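2024-05-21, Jivcombe, front room

Finally got going in here! Walked through with my coffee first and wrote down what I like (the ceiling beams, the molding, that big plain wall) and what I don't (the glare off the window, ugh).
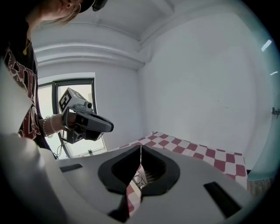 Window side, red-and-white checkered cloth on the table.

I'm keeping the cloth for now, it cheers the place up. Still to do: price a blind for the window, nearly 125 at Rotich last time I looked, and pick a white for the wall before September.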